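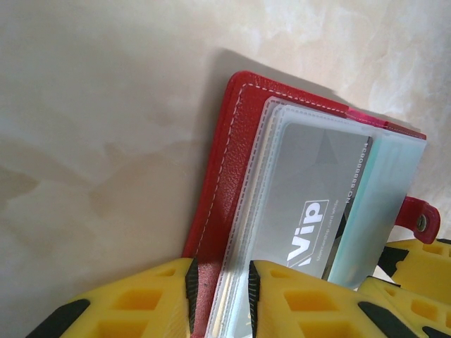

Según Kodikara, la persistencia del tarjetero entre los usuarios habituales de programas de fidelización obedece menos a la falta de alternativas digitales que al valor que el titular concede a la posesión material de la tarjeta. La observación, recogida en la fase de entrevistas, orientó la redacción del segundo bloque del cuestionario.

Figura 1. Tarjetero de cuero rojo con fundas de plástico translúcido.

4.2. Soporte físico y frecuencia de uso

La muestra quedó formada por 383 titulares de al menos una tarjeta de fidelización, seleccionados entre los 500 hogares contactados en Nedside. Se excluyeron los cuestionarios en los que el informante no distinguía entre tarjetas de pago y tarjetas de cliente, distinción que resulta esencial para el análisis posterior.

El 73 % de los encuestados declaró llevar consigo el soporte físico de su programa principal, aun cuando el establecimiento emisor ofrecía una aplicación equivalente. La proporción fue mayor entre los clientes de Wuyts, cadena que mantiene el sellado manual, y menor entre los de Alska, cuyo programa permite la identificación mediante número de teléfono. Conviene interpretar esta diferencia con cautela – los dos programas se dirigen a públicos de edad distinta – y el diseño transversal del estudio no autoriza a establecer una relación causal.

Respecto a la frecuencia, los titulares que guardan las tarjetas en un accesorio específico las presentan en caja con mayor regularidad que quienes las conservan en el monedero. El efecto se mantiene al controlar por edad y tamaño del hogar, pero desaparece en el subgrupo con más de 7 tarjetas activas, donde varios informantes refirieron dificultades para localizar la adecuada en el momento del pago. Los coeficientes completos figuran en el anexo B, junto con la descripción de las variables de control.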